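Small storage check: white two-drawer tabletop unit
Checked by Pin-yu Kwan, December 10, 2025
Site: Hela play and craft room, Orozco building

1. Unit stands on a flat surface – YES
Fine on this table. I wouldn't assume the same of the one at home with the wobbly leg.

2. Drawers open without tipping the unit – PASS, WITH DOUBTS
The supplier, Indura, says each drawer takes 300 g. My bag of bricks came to 196 g on the kitchen scales and nothing tipped. I'd still like to see it tried with both drawers out, as that is how children leave them.

3. Contents suit the drawer – YES
Green toy bricks in the upper drawer, lower one shut.

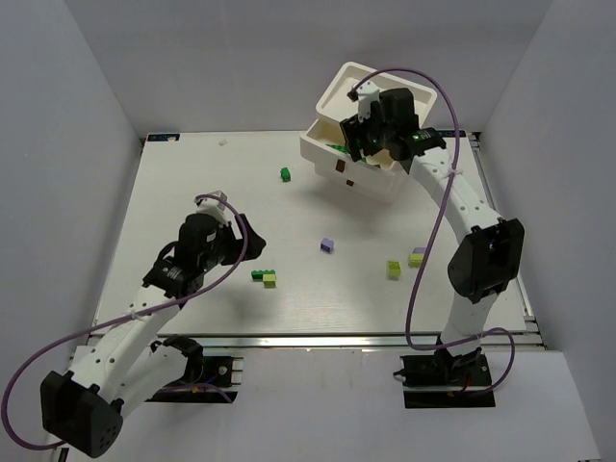 Photo: Hela room checks / P. Kwan

4. Pulls firmly fixed – RECHECK IN JANUARY
Small brown pulls, one to each drawer. The leaflet calls them "child-proof", a phrase I have never seen anyone back up. I tugged each one 20 times and felt no give. That tells us they survive me.

5. Top tray edges – PASS
Raised rim, rounded corners. No sharp spots when I ran a thumb round it.

6. Top tray kept clear – YES FOR NOW
It will fill up with pens and hair clips within a week. If it must be used, light things only.

7. Finger gap when closing – NOT SETTLED
Patura's sheet says to leave this line blank for units this size. I don't see why. A small drawer can still nip a small finger. Shut it slowly and tell the children to push on the front, never on the sides. 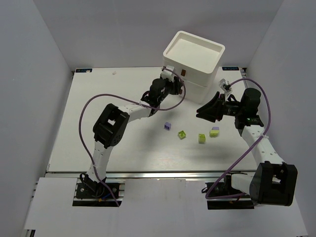 Items 5 and 6: top tray with nothing in it.

8. Label with owner and contents – NO
Still waiting for labels, which were promised with the unit.

Result: usable, 2 points open (7 and 8). Item 4 to be looked at again in January by someone with a stronger grip than mine.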